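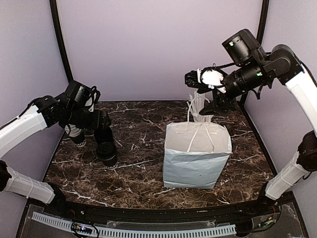
From: Simão Matos
To: Berkuvham Slow Travel list
Date: 3 May 2010
Subject: Re: Food and drink for the long bus to Eze

Malsha Weerakoon wrote:

> Hello all,
>
> In July I will go with my sister from Berkuvham to Eze by the day bus.
> I did the first 200 km of this road once, as far as Falell, but never the
> rest, and I remember that the stops were short and the food at them was
> not good. My sister gets sick if she does not eat, and she also gets sick
> if she eats the wrong thing, so I want to bring everything from home.
>
> My questions are: what do you pack, in what do you pack it, and how do
> you manage with drinks? Last time I had a plastic bottle and the water
> tasted of the bottle by lunch. I would like to have coffee also, but I am
> afraid of spilling it on some stranger. Is it permitted to have hot drinks
> on board at all?
>
> And does the bus still wait 30 minutes in Falell, or did they change it?
>
> Thank you,
> Malsha

Dear Malsha,

I took this bus in both directions last year and again five weeks ago, so I hope my information is still fresh. I will answer your last question first. The stop in Falell is still 30 minutes on paper. The driver starts to count when he opens the door, and if the bus arrives late he will make the stop shorter. On my last trip we had time to go to the toilet and walk once across the square. Please do not plan to sit down in the cafe there.

Hot drinks are permitted if they have a lid. This is written on a small sign behind the driver, under the one about smoking. Paper cups from the station kiosk are officially not allowed, even with their lid on, but it depends on the driver. A woman in front of me in April had to finish her tea on the platform while all of us were waiting, and she was not happy.

For food, I have made most of the possible mistakes already. Boiled eggs are good for the stomach but not for the friendship with your neighbors. Yogurt is difficult on the mountain part. Anything with tomato inside bread becomes a soup. What works for me is this:

Plain rice pressed into a flat box, with a little salt and sesame. It can be eaten cold with a spoon and has no smell. If your sister has a sensitive stomach I would start with that one.

Bread and hard cheese, packed separately. I cut the cheese at home and put it together when I am hungry.

Apples, already washed. Not bananas, unless you eat them before Falell.

Dry biscuits, the boring kind, for the curves after the dam. I eat one before the curves begin and not after.

Ginger in sugar, if your sister likes it. Capucine Gautier recommended it here on the list two winters ago and I was doubtful, but now I always buy it.

About the packing, I know that many people here like the backpack with all the compartments. I prefer to have the food for the day in one separate open bag which can stand between my feet, and everything else goes under the bus in the luggage. When you must open a zipper, move a sweater and search for a spoon while the bus turns left, then you understand why. I put the heavy box at the bottom, then bread, then fruit, and the napkins at the side where the hand finds them. Paper is fine for one trip if nothing in it is wet. Cloth is better if you have to walk a long way to the station, as I do.

On the drinks I disagree a little with what Ladi Bako wrote in the winter, that one big bottle is enough. Two smaller ones are easier. I keep water in one of them and the coffee in a closed cup for the road, and I fill it only to two fingers under the lid.
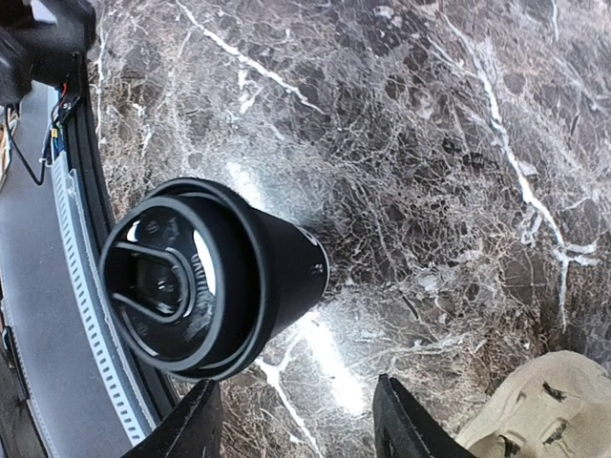
The other thing is to let the coffee stand open for five minutes at home before you close it. When it is boiling hot and you close it at once, it pushes itself out through the drinking hole at the first bump, and this is exactly the spilling you are afraid of. I also do not drink when the bus is going down toward Jelter - the road there was repaired only on one side and the driver goes from side to side to avoid the holes. After Jelter it is smooth until the end.

The water that tastes of the bottle is a problem of the sun, I think. If you sit on the right side going to Eze, you have the sun on your knees from noon. On the left side it is cooler, and you have also the view of the lake. The seats are not numbered, so be in the line early. With two persons it is simple: one goes in and takes the seats, and the other stays to see that the luggage is really put inside. Olumide Uzor lost a suitcase for three days in this way and he can tell you more, he was writing letters to the company for months.

One more small point about the price. If you buy the return at the same time you save 5 on each ticket, but then the date of the return is fixed. In July I would do it anyway, the Sunday buses are full and you can not count on getting a seat on the day.

For the toilet: there is none on board, whatever the web page says. My sister-in-law believed the web page. So the coffee is better after Falell than before it, or you drink half of it and keep the other half for later.

Please write to us after the trip how it was, and if the kiosk in Eze is open again. In April it had a paper on the window saying that they will come back soon, but the paper was already yellow.

Best regards,
Simão

P.S. If you make the rice, rinse it very well first. It stays together better when it is cooled slowly under a cloth and not in the refrigerator. I can send you the amounts if you want, but I do them by eye and will have to measure it once.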